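Planner keeps choosing the long way around the toaster oven

jolleck_v
Posted in Planning and Control, April

Hello all. I have a question about collision padding. My setup is a table with toy kitchen things and one overhead camera. Target is the ketchup bottle, which lies on its side. The planner gives a valid path, but in 302 of 1475 logged plans the arm makes a big loop over the toaster oven before it goes down. Padding is 5 cm on every object. I use the Tuvgate planner with default cost weights.

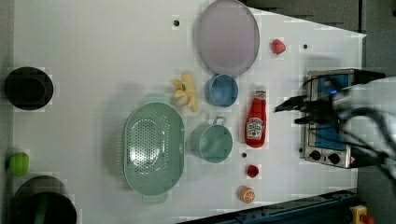

Overhead view, gripper open toward the ketchup bottle

Can I make the padding smaller only for the target and its neighbours? The colander and the teal pot are also near.

tuvgate_user
Five centimetres is a lot for a table this full. The blue bowl and the bottle are so close that their padded shapes must overlap. I would go to one and see what happens.

marlpit
I disagree with that. Padding hides your calibration error, so if you cut it first you will find the error with the gripper. Check the camera to base transform, then touch the padding.

tuvgate_user
He says the plans are valid – the only problem is the detour. Calibration will not change the colour of this result.

jolleck_v
Thank you both. I did calibration again this morning and the error is small, but it grows toward the oven side. Is it possible that the glass door gives bad depth?

marlpit
Very possible. Look at the raw point cloud there. If you have floating points above the oven, the planner treats them as a wall. Replace the oven with a fixed box in the collision model and filter everything inside it.

jolleck_v
There are floating points, yes. I will try the box and keep the padding for now.

tuvgate_user
Fine, but please post the numbers with smaller padding also. I still think it is half of the problem.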